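Home | Tips | Kitchen | Workshop | Laundry | Contact

Getting ready for the march: banners, thermoses and what to do about your feet
By Anika Holloway
August
34 comments

I have been going to demonstrations since before my knees objected to them, and in that time I've changed government policy on very little. I have, however, learned a lot about bedsheets.

The banner first. Use an old cotton sheet, the older the better, and wash it without fabric softener or the paint will sit on top and flake off by the second set of traffic lights. Iron it. Tape it flat over newspaper on the garage floor and rule your letters in pencil. Everybody skips the pencil, and that's how our branch came to march against the Forkudow waste dump under a banner reading NO DUMP IN OUR VALLE with a very small Y.

House paint is fine. Thin it a little with water, brush it on in two coats, and leave it overnight. Cut a few half-moon flaps in the cloth so the wind can get through. At the Berkero bridge rally we didn't, and Alistair Lindsay was sailed gently into a hedge.

For poles, use bamboo or light dowel, and check what the organisers allow. Sew a sleeve down each side of the sheet. Staples work too, if you enjoy bleeding on a slogan.
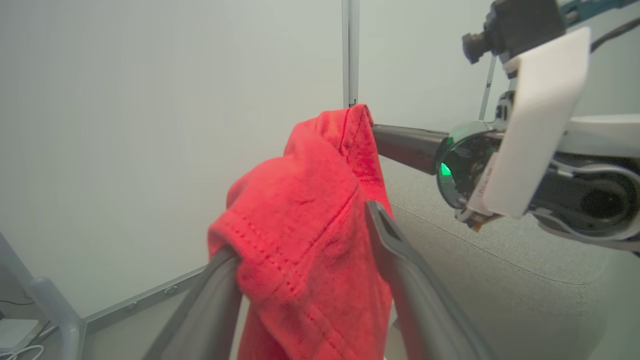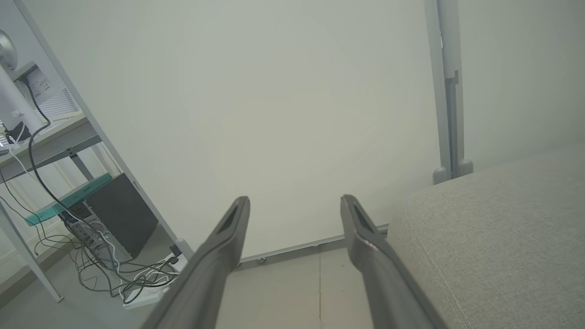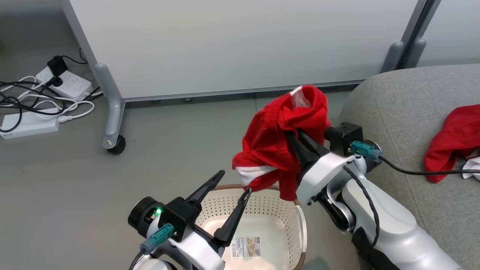 Wash anything you've painted on inside out, in cold water, and don't put it near the dryer. Campaign T-shirts bleed colour like nobody's business on the first wash, so do them on their own. I have a set of pale pink pillowcases that commemorate the 2000 rally quite nicely.

Now, food. Whatever time the speeches are meant to finish, add an hour and a half. Fill the thermos with boiling water first, let it stand for five minutes, tip it out, then put the soup in. Lentil is good. Anything with noodles will come out as one large noodle. Sandwiches should be cheese or peanut butter, wrapped in a tea towel, which you can then sit on.

Megaphones: take the batteries out when you get home. Regula Wyss left 4 of them in hers over winter and it now makes a noise like a goose in a drainpipe, though I must say the crowd pays attention. If the contacts have gone crusty, a cotton bud dipped in white vinegar will shift most of it. Let it dry before you put new ones in.

Feet. Two pairs of socks, the thin ones underneath, and boots you have already worn to the shops. Cuiping Xu swears by a smear of petroleum jelly on the heels. I was sceptical and then I had blisters.

Afterwards, roll the banner around a cardboard tube, painted side out. Label the end. You'll want it again, the way things are going.

Share 700 | Print | Email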